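3. Task and Experimental Setup

3.1 Sandwich assembly as a test of readiness

To ask if a machine is ready for kitchen work, we selected a job that almost every adult can do without training: the assembly of a cold sandwich on a tray. The ingredients are bread, lettuce, tomato and sliced meat. The Jistholm task set, from which we take our rules, contains longer chores, but in our opinion this one already shows most of the difficulties. Figure 1 presents the work area.

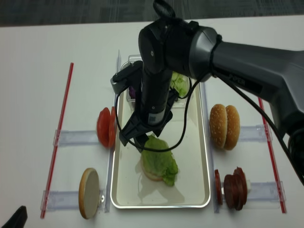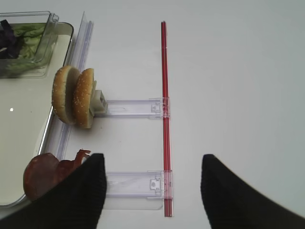

Figure 1. The sandwich assembly task, in two views. First: the arm over the tray, with bottom bun and lettuce in place. Second: the sesame bun halves, the meat and the clear holder parts near the gripper fingers.

3.2 Arrangement of the ingredients

The workspace is a white table with one shallow tray. The lettuce is kept in a clear container at one end of the tray. Tomato slices, meat slices and bun pieces wait outside the tray and stand on their edges, supported by clear holder parts. Long red rods run along the two sides of the work area.

The upright arrangement deserves a comment, because it makes the task easier. A slice which lies flat on a table gives very little surface for two fingers to hold, and a person solves this by sliding it to the border or by lifting it with a fingernail. Our gripper has no such possibility. When the slice stands, the fingers can come from above and close on both faces. The arm must then rotate the slice before it is released, and this rotation is where the softer ingredients are most often damaged. We therefore do not claim that the system could work on an ordinary kitchen counter. Somebody has to load the holders first, and the time for this loading is reported separately in Section 4.

The lettuce is the exception. It is taken directly from the container, where the leaves touch each other and have no fixed position. The clear walls of the container also disturb the depth estimate. In the earlier Orkdale study the leaves were replaced with green felt, and the authors reported no difficulty at this step. We kept real lettuce for all trials, and changed it when it became too soft to stand handling.

3.3 Trial procedure

The trials were done in the Nirkemwood laboratory. Each trial starts with an empty tray floor in front of the lettuce container and with all holders loaded. The program must place the bottom bun, one piece of lettuce, the tomato, the meat and the top bun, in this order. No person may touch the table between the start signal and the end signal. A trial is stopped by the operator if the arm pushes against the table, if an ingredient falls outside the reachable area, or if 700 seconds have passed.

We planned 2000 trials and completed 903. The difference has a simple cause: fresh ingredients must be bought, cut and cleaned away, and we had underestimated this part of the work. Trials which were stopped by a power or network problem were removed before the analysis and are not included in the completed number.

3.4 Scoring

A sandwich is often acceptable to eat even if it is not well aligned. For this reason we avoid a score based only on final positions. Each finished sandwich received a grade on a scale of 7 steps, where the lowest step means that no part was placed and the highest means that the sandwich could be served without any correction. The middle steps allow for visible faults, for example a torn leaf or a top bun that rests on one side only.

Jade Caron graded all trials from overhead photographs and did not know which control program had produced them. A second grader repeated the work on a part of the set. Where the two grades were more than one step apart, the photograph was discussed and a common grade was written down.

3.5 Limits of the setup

Three points should be kept in mind when reading the results. Firstly, the ingredients always wait in the same zones, and the program may learn the zones better than it learns the food. Després raised this objection after reading an earlier draft, and we agree with it. A smaller experiment with exchanged zones is described in Section 5.

Secondly, we did not ask the machine to cut, to spread or to clean. A person who makes lunch does all of these, usually with the same two hands and without a pause. Our measured time covers the stacking only.

Thirdly, hygiene is outside the scope of this work. The gripper fingers touch bread, meat and vegetables in the same trial, and the ribbed texture of the fingers would be difficult to wash well between meals. All sandwiches were thrown away after grading.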